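Where Does a Wooden Floor Come From?

Look down. What are your feet resting on? It might be carpet, tile, concrete or grass. In a lot of homes it is wood, and that wood used to be part of a living tree.

Starting with a tree

A tree gets wider every year. Just under the bark is a thin layer that makes new wood. In spring, when there is plenty of water, the tree grows fast and the new wood is pale. In late summer it grows slowly and the new wood is darker and harder. One pale band and one dark band together make one year. These bands are called growth rings.

If you find a stump, you can count the rings to learn how old the tree was when it was cut. A stump with 27 rings came from a tree that lived 27 years. Wide rings usually mean good years with lots of rain and sun. Narrow rings can mean dry years, or that bigger trees nearby were taking the light.

Hardwood and softwood

Wood is sorted into two groups. Hardwood comes from trees with broad leaves, such as oak, maple and ash. Softwood comes from trees with cones, such as pine and fir. The names can fool you. Balsa is a hardwood, and it is so soft you can dent it with your fingernail.

Oak and maple are popular for floors. They stand up well to shoes, chair legs and dogs. Pine is used too, but it gets dents more easily.

At the sawmill

Logs arrive at the sawmill on trucks. First a machine strips off the bark. The bark is not thrown away. It can be chopped up and spread on gardens and playgrounds.

Next the log goes through a big saw that slices it into boards. At the mill in Brevstead, the saw is as tall as a door, and everyone near it wears ear protection. The sawdust is sucked away through pipes. Some of it is pressed into pellets that people burn to heat their houses.

What is grain?

When a saw cuts along a log, it cuts through the growth rings from the side. The rings show up on the board as lines, waves or long pointed arches. This pattern is called the grain. No two boards have exactly the same grain, even if they come from the same tree.

You may also see round or oval spots. These are knots. A knot marks the place where a branch grew out of the trunk. As the trunk got wider, it grew around the bottom of the branch and closed it in. Some people choose boards with very few knots. Other people like a lot of them. 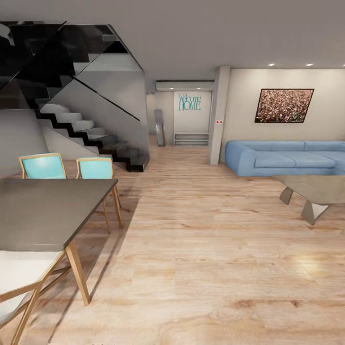 Drying the boards

Fresh wood is full of water. As it dries, it shrinks, and sometimes it bends or twists. If you made a floor out of fresh boards, gaps would open up between them.

So the boards are dried first. They can be stacked outside with thin sticks between them to let the air through. This is slow, and thick boards may need a year or more. Most mills also use a kiln, a large heated room with fans. The kiln in Illgate holds 2,000 boards at a time. Its doors stay shut for 19 days, and then the boards are tested to see how much water is left.

Making them fit together

Many floorboards have a secret shape on their edges. One long edge has a thin ridge called a tongue. The other has a slot called a groove. The tongue of one board slides into the groove of the next. This keeps the boards level with each other.

Before the floor is laid, the boards are left in the room for a few days to get used to the air there. Wood takes in water from damp air and swells a little. In dry air it shrinks again. Workers leave a small gap next to the walls to give the floor room to swell. The gap is hidden under a strip called a baseboard.

Adding a finish

Bare wood stains easily. A finish, such as oil or varnish, protects it from spills and dirt. Some finishes are shiny and some are dull. When a floor gets scratched and worn, it can often be sanded smooth and given a new finish. A solid wood floor can last more than 100 years this way.

Try it yourself

You will need a piece of plain paper, a crayon with the wrapper taken off, and a rough piece of unpainted wood.

Lay the paper on the wood and hold it still. Rub the side of the crayon gently over the paper. The grain should start to show. Now try a different piece of wood and put your 2 rubbings side by side. Are the lines straight or wavy? Are they close together or far apart? Did you find a knot?

Words to know

Grain: the pattern of lines in a piece of wood
Kiln: a heated room for drying wood
Knot: a mark where a branch once grew
Baseboard: a strip that covers the bottom of a wall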